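Workshop members build two-handed gripper station for folding and sorting cloth

A shared workshop has completed the first working version of a table-top station at which members will record household handling tasks with a pair of hand-held grippers, as a step towards a home-built robot arm able to tidy small laundry. The build, which is known as Gralen, was approved in January and has been paid for from a members' project fund of 2,000 pounds.

The station is intended for people working at home or in small premises. All of the printed parts can be produced on an ordinary desktop printer, and the group has undertaken to publish the drawings once the present round of trials is complete. The first task chosen is a simple one: an item of clothing is laid flat on the table, folded, and placed in a plastic storage basket. 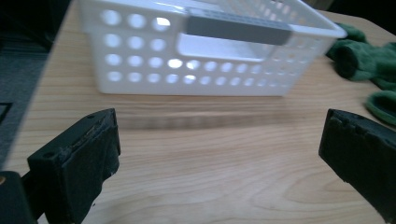
OMETTI WORKSHOP, March

Members of the Ometti shared workshop were shown the station in use at an open evening this month, which began at 6.30 pm. The evening consisted of a short talk on the design, a demonstration, and a period in which those attending could try the grippers for themselves.

The project is led by Cameron Farquharson, who joined the workshop two years ago and had previously built a smaller, single-gripper version in a spare bedroom. That version could be used to pick up blocks and cups but proved unsuitable for fabric, which needs to be held in two places at once if it is to be folded with any neatness. Work on a two-handed design began shortly afterwards and was moved to the workshop when the bedroom was needed for other purposes.

Under the present arrangement an operator holds one gripper in each hand and carries out the task in the normal way. The movements are recorded and stored, and will later be used to train the control software for a pair of arms. The arms themselves are being assembled separately under the name Kuzmenko. One shoulder joint has been finished. The second was returned to the bench in February after its bearing seat was found to have been printed undersize.

The group has set a target of 300 usable recordings of the folding task before any attempt is made to run it on the arms. At the time of the open evening 55 had been accepted. Recordings are rejected if a gripper is lost from view for more than a moment, if the operator stops part way, or if the item misses the basket.

Small garments were chosen for the first trials in preference to towels. Mr Farquharson told the meeting that a towel was easier to fold but taught the software very little, as all four corners were alike. Items with sleeves, legs or a hood oblige the operator to decide which part to deal with first, and those decisions are what the group wishes to record. A fleece garment also stays largely where it is put, an advantage that thinner fabrics do not share.

The meeting was informed of several changes made since the winter. The finger plates have been thickened at the base following two breakages. The trigger spring has been replaced with a softer one after operators complained of sore hands during longer sessions, and sessions are now limited to half an hour. Cable lengths have also been revised, the original set having been too short for taller operators to reach the far side of the table in comfort.
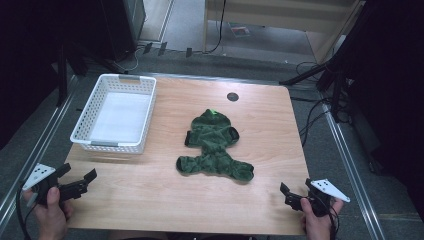
Fakik wrote to the workshop's bulletin after the meeting to say that the project was welcome but that the rejection rules seemed too strict. If every recording in which the item misses the basket is thrown away, the letter argued, the arms will have no means of learning how to recover from a mistake, and mistakes are what a home machine will mostly be making in its first year. The same letter asked whether left-handed members would be invited to take part, and offered a bag of outgrown children's clothes for the trials.

In a written response, the project group accepted the first point in part. Recordings in which an item is dropped and then picked up again will in future be kept in a separate set, although they will not count towards the present target. Left-handed operators are invited to put their names on the list at the front desk. The offer of clothing has been accepted with thanks.

A further 100 recordings are planned before the end of next month. Evening sessions will run from 7 pm to 9 pm and are open to any member who has completed the general induction. No experience of electronics or programming is needed. Operators are asked to remove rings and watches and to roll their sleeves above the wrist.

The group also wishes to hear from members with access to a printer capable of handling nylon, as the next set of finger plates is to be made in that material. Enquiries should be marked Gralen and left in the projects tray.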